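## 4. Opening the public vote

The Pranach screen awards take a jury score and a public vote. The vendor's brochure says the Kustberg voting module "guarantees a fair result." It doesn't. It counts what it is given, so set it up as if someone will try to stuff it.

1. Log in as ballot manager and open **Categories**.
2. Load the nominee list. Check every film title by eye; the import claims to catch duplicates, and last season it let *Dridalau* through under two spellings.
3. Set **Votes per account** to 4. The default is 200, a number I have never heard anyone defend.
4. Turn on **Email check**.

**Note:** Email check slows down a fan club. It won't stop one. 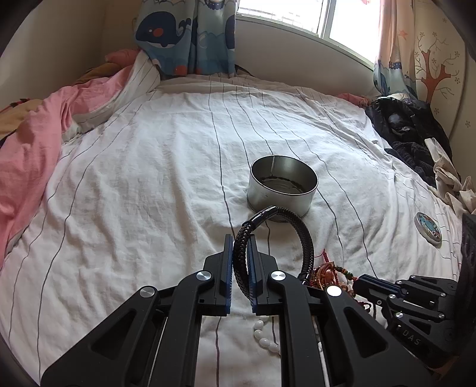

5. Set the jury weight before the vote opens. Shahram Ghaffari wants it shown on the voting page, and I agree, though I doubt many people will read it.
6. Run a test ballot with code 123 and confirm that it appears under **Trial**, then delete it.
7. Click **Open vote**.

**Caution:** Changing the jury weight after step 7 recalculates every category and leaves no entry in the log. Support calls this "flexible."

The live counter is for show. It once sat at 2667 through a whole evening of the Best Actress vote while ballots kept coming in – use the export from the **Results** tab instead. If the two disagree, send both to Mizanur Bandara before anything goes to the press.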